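Cutting a Small Opening in Drywall

Work from the back of the finished face whenever access allows. Where it does not, mark the opening in pencil with a level and check the cavity for wires and pipes before any blade goes in.

1. Turn off power to circuits in that wall. Confirm with a tester.
2. Find the studs on both sides. On 40 cm centers, expect one near each end of the layout.
3. Score the paper along all four lines. A scored edge tears less.
4. Push the tip of a jab saw through at one corner and cut with short strokes. Keep the blade shallow - 30 mm is enough for standard board.
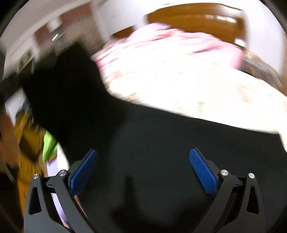

5. Stop just short of each corner and finish from the other direction. Overcut corners need tape and filler later.
6. Support the waste piece on the last cut and pull it out toward you.
7. Clean the edges with a rasp held at a slight angle, then vacuum the dust before fitting the box or access panel.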